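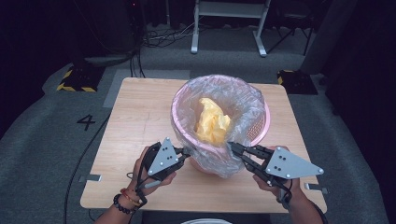

Too stiff to go round the elbow, was the word back from the Volham side on the first sample sleeve, and could we please try bending it ourselves before sending the next one.

22 Oct 2023. So I bent it. Sleeve B, needled glass core, silicone-faced cloth both sides. It goes round the straight run nicely and round the elbow like a phone book. The buckle end gapes by a finger. Volham 1, us 0.

Unpicked the outer seam and cut two darts on the inside of the curve. Better. Also itchy. Long sleeves next time, as I wrote in March and didn't do then either.

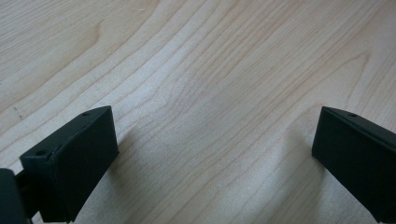
With the darts in, the gap closes if you pull the strap hard, but the Dalness thread started to fuzz at the second stitch line. Could be the needle, could be the thread. Switched to the Drositz spool for the left seam only, so at least the two can be compared on one sleeve. Do not "tidy up" the mismatched color, whoever you are.

Warm-up on the test pipe: held at 200 C for 29 minutes. Outer face stayed touchable, smell was terrible, binder burning off as usual. Fan was on. Fan is decorative.

Bakker cloth offcuts: about 100 cm left on the roll, enough for one more sleeve if the cutting goes right first time. Ha.

To do: thinner core at the bend, 2 straps in place of the one, check the price of hooks.

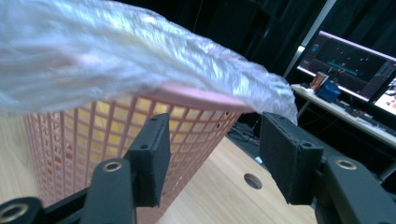

Basket and bag, bench side.

Sleeve C pattern is pinned behind the door. It is the one without the coffee ring.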